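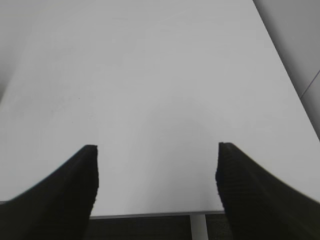 How to Sew a Half-Circle Skirt From One Piece of Fabric

Filed under: Skirts, Beginner projects
Posted Sunday, May 31, 2020 by Deepika Hegde

I have made this skirt so many times that I could cut it out in my sleep, and I still get a little thrill every time I unfold the fabric and there's a skirt lying there! A half-circle skirt has one seam, a waistband, a zipper and a hem. It swishes beautifully, it doesn't need darts, and you draft it yourself with a tape measure and a pencil, so it fits your waist and not the waist of whoever the pattern company had in mind.

If you've sewn a pillow cover with a zipper, you can sew this. If you haven't put in a zipper before, go and do the pillow first (there's a tutorial in the Home section) and then come straight back.

What you'll need

Fabric: 2 yards of something 60 inches wide. See the notes on fabric below, please, before you buy.
Lightweight iron-on interfacing, a strip as long as your waistband
An invisible zipper, 9 inches
One hook and eye
Matching thread, size 80 needle
Tape measure, pencil or chalk, a long ruler
A big sheet of paper if you want to keep the pattern (I use the brown kind that comes on a roll)
Bias tape for the hem, optional but lovely

About fabric

Anything with a bit of drape works. Rayon challis is gorgeous and also a wriggly little beast, so maybe not for your first one. A midweight linen blend is my favorite for summer. Cotton poplin gives you a crisper skirt that stands out from the body more, and it behaves itself under the scissors. For winter I've used a wool crepe and wore it from November right through to spring.

Stripes and plaids will run in every direction as they travel around your hips. I love that. My friend Maëlys Pichon can't stand it, and she sews only solids in this shape. Small all-over prints are the safe choice. Watch out for prints with an obvious top and bottom, like trees or teapots, because they'll be upright at one spot on the skirt and sideways at another.

Wash and dry the fabric the way you plan to wash the skirt. Then press it. Yes, all of it.

The math (it's short, I promise)

You need two numbers: your waist and how long you want the skirt.

Measure your waist where you want the band to sit, with the tape snug and one finger tucked underneath. Mine is 30 inches, so I'll use that all the way through.

A half-circle skirt needs a waist curve that is half of a full circle. To get the radius, divide your waist by 3.14. For me, 30 divided by 3.14 is 9.55, which I call 9 1/2 inches. That's the whole calculation!

Notice I rounded down. The waist edge is a curve and it stretches as you handle it, so a touch small is much easier to live with than a touch big. If you work in centimeters it's exactly the same sum. A 76 cm waist gives you 24.2, and 24 is fine.

You may be wondering about seam allowances. I add 5/8 inch beyond each straight edge when I draw the pattern, and the waist seam takes care of itself: when you sew 3/8 inch below the raw edge the opening gets slightly bigger, and that little bit is what I ease into the band. If your fabric is very stretchy on the bias, take another 1/4 inch off the radius.

Now for length. Measure from your waist down to where you'd like the hem, and add 1 inch. I like 25 inches finished, so I use 26. Add the radius and the length together for your outer curve: 9 1/2 plus 26 is 35 1/2 inches.

Drawing it

You can draw straight on the fabric, but I'd make a paper pattern the first time. You only need to draw a quarter circle, because the pattern sits on a fold.

1. Draw a right angle in one corner of the paper. Check it with the corner of a book if you don't own a set square.

2. Hold the zero end of the tape measure at the corner. Swing it around like a compass and make a pencil mark every inch or two at the radius (9 1/2 for me). Join the marks in a smooth curve. That's your waist.

3. Do it again at the bigger number (35 1/2) for the hem.

4. Write "fold" along one straight edge. Add 5/8 inch outside the other straight edge and write "center back."

5. Draw an arrow parallel to the fold edge for the grain. Write the date and your waist measurement on it, too. I have a drawer full of mystery quarter circles from before I learned to do this.

Somewhere in here your tape will slip and one of your marks will be off. Just look along the curve and ignore whichever mark is clearly misbehaving.

Cutting

Fold the fabric crosswise, right sides together, so the cut ends meet and the selvages lie on top of each other along both sides. Lay the fold edge of the pattern on the fold. With 60-inch fabric and my length there's a good strip left over, and that's where the waistband comes from.

If you can't fit the outer curve on your fabric, shorten the skirt or cut two quarter pieces and have a seam at center front. A center front seam looks perfectly nice, especially with a line of topstitching down each side.

Use weights if you have them. Canned tomatoes are great. Pins can lift slippery fabric and make your curve wobble.

For the waistband, cut a strip 3 1/2 inches wide and as long as your waist plus 2 1/2 inches. Fuse the interfacing to the wrong side of the whole strip.

Staystitch right away

Before you pick the skirt up, before you hold it against yourself in front of the mirror (I know!), sew a line of regular straight stitches 1/4 inch from the waist edge. Sew from each side in toward the center front. This keeps the curve from growing. I skipped it once on a green rayon and ended up with a waist that would have fit me and a cat.

Sewing it together

1. Finish the two center back edges with a zigzag or a serger.

2. Pin the waistband to the waist edge, right sides together, with the center of the band's fitted section at center front. Leave 5/8 inch of band past one back edge and the rest past the other, for the hook overlap. Sew at 3/8 inch. Ease gently, with the skirt side down against the feed dogs so the machine helps you out.

3. Press the seam up into the band.

4. Put in the zipper with its top stop just below the waistband seam. Sew both sides with the invisible zipper foot, then close up the rest of the back seam below it with a regular foot. Start that seam a few stitches above where the zipper stitching ends and a hair to the left. That stops the little bubble.

5. Press 3/8 inch under along the free long edge of the band. Fold the band in half with right sides together, stitch the two short ends, trim, and turn it right side out. Poke the corners with something blunt.

6. Pin the pressed edge down over the waist seam on the inside and slipstitch it, or stitch in the ditch from the front.

7. Sew on the hook and eye. Try it on and spin.

Let it hang

Now comes the hard part, at least for me. Clip the skirt to a hanger by the waistband and leave it overnight, or for two nights if the fabric is heavy. Parts of that hem are on the bias and they will drop. I've seen a loosely woven linen drop more than an inch on both sides while the front stayed exactly where it was.

Then put the skirt on, with the shoes you'd wear, and have somebody measure up from the floor with a yardstick and mark the hem all the way around with pins. If you're on your own, tie a chalky string across a doorway at hem height and turn slowly against it. It works much better than it sounds!

The hem

A wide hem won't lie flat on a curve, so keep it narrow.

For poplin and linen, sew a line 1/4 inch from the edge, press up along it, fold again and stitch. Go slowly and press as you go, with lots of steam.

For heavier fabric I use bias tape. Open one fold, match it to the raw edge on the right side, stitch in the crease, turn it all to the inside and sew it down by hand or machine. A contrast color here is a small joy every time you sit down.

A few changes to try

Pockets: since there are no side seams, cut the skirt as a front and a back by splitting the pattern in half, add seam allowance, and drop in your usual pocket bags.

Button front: move the opening to the front and add a 1 1/2 inch facing to each edge. Zarmeena Jatoi made hers in rust-colored corduroy with big wooden buttons and I'm still thinking about it.

Lining: cut the same shape in something slippery, 1 inch shorter, and treat the two layers as one at the waist. Hem them separately.

Next week I'll show how to take the same math and turn it into a three-quarter circle for little kids, with an elastic waist and no zipper at all. Dig out your scraps!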